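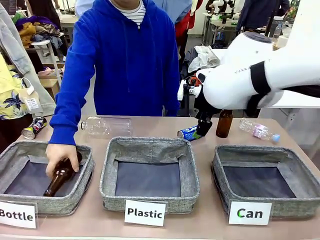

We changed how we sort recycling at the studio in April, and a few people have asked me what we settled on, so I'm writing it up.

For a long time we had one big bin by the door. Everything went in there and somebody had to go through it before drop-off. The depot we use takes bottles, plastic and cans in separate streams, and they won't accept a mixed bag. Last winter Halima and I spent most of an evening picking through one on the floor. It was not a good evening.

Now we use square gray fabric bins, lined up on a table with a white card in front of each. The cards say Bottle, Plastic and Can. "Bottle" means glass. Ladi pointed out that a plastic bottle is also a bottle, and he's right, but the cards were already printed and people have got used to it. If I did them again I'd write Glass.

I had doubts about fabric. It's light and it folds flat, but it soaks up whatever is left in a can. So the rule is rinse first, drain on the rack, then sort. Glass I lay down by the neck instead of dropping it in. The bins are soft-sided and don't do much to protect one bottle from another.

Caps stay on plastic bottles, since that's what our depot asks for. Yours may want them off, so check. Crushed cans are fine at ours, but I've read that some places with sorting machines prefer them whole.

Doing it on a table has made more difference than the bins have. You tip everything out, see what you've got, and nobody has to bend down. With two people it takes about 4 minutes. On the floor it was closer to half an hour, with a lot of complaining.

Things I haven't solved: cartons, jar lids, and the little foil trays from lunch. They go in a paper bag under the sink for now, and Fouad takes them to the place near his apartment when he remembers.

The clothes for the swap are the next job. They need the same treatment - a clear table, a few labels and an afternoon. Tobiloba has offered to help with that, and I've said yes before she can change her mind.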